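Stirno Garment Care Label Transcriptions

Version 9, released 12 September 2020
Maintainer: Inès Delorme
Transcription: Clotilde Bailly, Capucine Hamel
Review: Solène Charpentier

Summary

Stirno is a table of care label text transcribed from secondhand garments sorted at the Trurnville depot. It contains 677 records, one per garment. Each record holds the wording of the label as printed, a normalized fiber composition, and the washing, drying and ironing instructions in coded form. The table was built for testing label parsers and for checking translated care instructions against each other.

Files

labels.csv — main table, UTF-8, comma separated, header on the first line
codes.csv — lookup table for the care codes
fibers.csv — fiber names and their normalized forms
CHANGES.txt — changes by version

Fields in labels.csv

record_id: integer, stable across versions. Withdrawn numbers are not reused.
site: T for Trurnville, B for Bruvport.
garment_type: one of 9 values, listed in codes.csv.
label_text: full text as printed. Line breaks are replaced by a vertical bar.
languages: two-letter language codes, separated by semicolons, in the order they appear on the label.
composition: fiber and percentage pairs, for example cotton 70; polyester 30.
wash_code, dry_code, iron_code: see codes.csv. An empty value means that the label gives no instruction. It does not mean that the treatment is prohibited.
legible: Y, P (partly) or N.

Collection

Labels were read at the sorting table and typed directly into a form. Garments were opened out first, as many older pieces carry a second label in the side seam that is easy to miss when the item is folded. Where two labels disagreed, both were transcribed and the neck label was used for the coded fields.

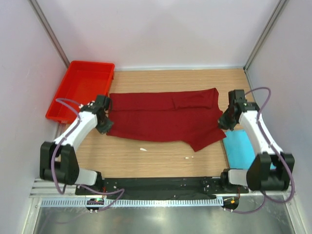

Figure 1. Dark red garment spread on a tabletop.

The Bruvport records were added in version 7 and number 261. They were transcribed by one person and reviewed by a second. The Trurnville records were transcribed twice, independently, and differences were settled by Solène Charpentier. Agreement on label_text before review was lower than expected, mainly on accented characters and on the spacing of percentages. Agreement on the coded fields was high.

Normalization

Fiber names are mapped to a single English form. "Elastane" and "spandex" both become elastane. "Viscose" and "rayon" are kept apart, following the label. Percentages are not corrected when they fail to add up to 100. Use the composition_flag column in fibers.csv to find these cases.

Known problems

Symbols without text are coded but do not appear in label_text.
Older labels with a single temperature and no tub symbol are coded W0. This will change in the next version.
The languages field is unreliable for labels with fewer than four words.
Children's clothing is underrepresented. The table should not be used to estimate how common a fiber is in any market.

Terms of use

Free for research and teaching. Please cite the version number. Corrections go to Bernadette Lemaire with the record_id and the proposed reading. Corrections received before the end of November will be included in version 10.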